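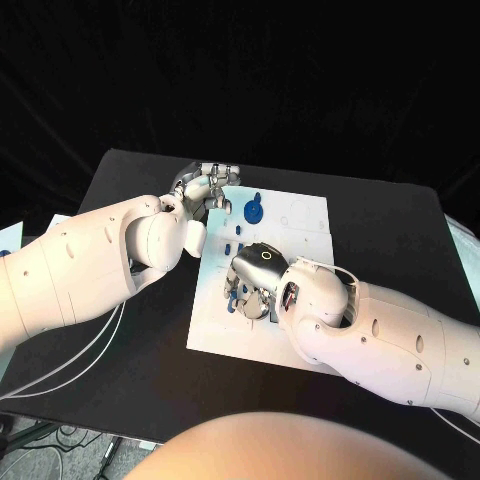 Fig. 3. Board on a dark tabletop, blue pieces set down on it.

Section 2: Setting up the board

The Flurano box says you can be playing within minutes. I have set this board up many times for the Stimton game room, and that only holds if the table is already clear and the pieces are already sorted. Plan on 8 minutes the first time.

1. Pick a flat table. The leaflet claims any surface will do. It won't. A tablecloth lets the board creep, and a glass top makes it slide.

2. Use a dark top if you have a choice. The board is white, and you can find its edges without hunting for them.

3. Lay the board near the middle of the table, with room on all sides for hands and forearms. Press each corner down with a fingertip. If one springs back up, turn the board over and leave it under a heavy book overnight.

4. Tip the pieces into a shallow dish. Do not pour them straight onto the board, whatever the leaflet shows.

5. Put the small blue pieces out first. Lower each one and let go. Sliding them is supposed to be harmless, but our old board had dull tracks across it by January.

6. Check the board again before you go on. If it has shifted, lift the pieces off, straighten it and start from step 5. Nudging it with the pieces in place has never worked for me.

Note: Petrauskas sells a grip mat for use under the board. Dalia Mets swears by hers. I tried it and saw no difference on a bare tabletop - save your money unless your table is polished.

Note: The surface is described as good for 500 cleanings. I don't know who counted. Wipe it with a barely damp cloth and skip the Fernik spray, which left ours streaky.

Caution: Small pieces are a choking hazard. Keep them away from young children and pets, and check the floor before you vacuum.

Caution: Don't lean on the board to reach the far side. Walk around the table.

Storage is covered in Section 3. Corrections to this section go to Birutė Mockus.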